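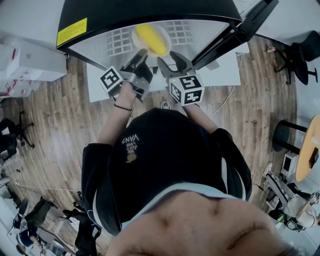 Figure 2. Work at a white table with a dome-shaped appliance.

4.2 Household food storage and shopping frequency

The Westus survey asked 296 households in the Pavberg district how often they bought fresh food and how long they expected to keep it. Interviews were carried out in September by a team led by Nosipho Cele, using the questionnaire given in Appendix B. Households that had moved within the past year were kept in the sample but coded separately, as their shopping habits were often still tied to the old neighborhood.

Distance to a grocery store was a weaker predictor of shopping frequency than we had expected. Work schedules mattered more. Respondents on rotating shifts tended to make one large trip and to fill in with small purchases near the workplace, a pattern also noted by Daneshvar and Escobar in their earlier study of bus commuters. Households with at least one adult at home during the day shopped more often and reported throwing away less produce - though the second result rests on self-report and should be read with care.

Storage space was recorded in three classes: shared, compact and full size. Renters in the Varghese blocks fell mostly into the first two. Several described planning meals around what would fit on a single shelf, and bulk discounts were of little use to them for this reason. The diary component, which produced 3495 separate purchase entries, supports these accounts. Compact-storage households bought vegetables in smaller amounts and seldom bought them frozen.
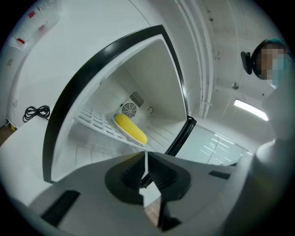 How were missing diary days treated in the analysis?
Missing days were left blank and the weekly totals were scaled to the days reported. Diaries with fewer than 18 completed days were dropped before the models were fitted.

Coding of the purchase entries was done by Harish Raju and checked by Thenmozhi Nair against the store receipts, where these had been kept. Most disagreements concerned mixed items such as salad kits, which were assigned to fresh produce in the final version. Respondents recruited through the Skillbridge training program were younger than the rest of the sample, and all estimates in Table 5 are therefore adjusted for age. The unadjusted figures are given in Appendix C.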